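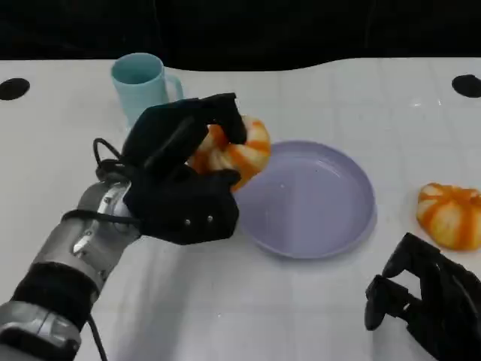
Head camera, left hand with the striped pumpkin at the plate. Second pumpkin still on the table.

gridseam
Posted 9 Jul 2021
Results from the two-hand pumpkin task. We trained on 1,390 teleoperated demos, then dropped the wrist views and kept only the head camera. Over 100 test runs the head-only policy did as well as the full one. I didn't expect that.

Moko
Same table and same plate position for all 100?

gridseam
Same table. Plate moved by hand between runs, mug too.

vandenberghe_lab
I don't buy it yet. In your picture the fingers hide part of the pumpkin and the plate's left edge. The policy could be learning an average drop point. Move the plate farther than it ever went in the demos and run it again.

gridseam
Fair point on the hiding. I disagree on the average, the arm follows the plate when we shift it. I haven't gone outside the demo range though.

stenau_b
We saw the opposite at Stenau last November. 1,467 demos, smaller objects, and head-only was clearly worse. Most misses were at the grasp.

Moko
Smaller objects would explain that.

vandenberghe_lab
Or the test was harder. Can you post the failures?

gridseam
Will do. Sorting the clips now.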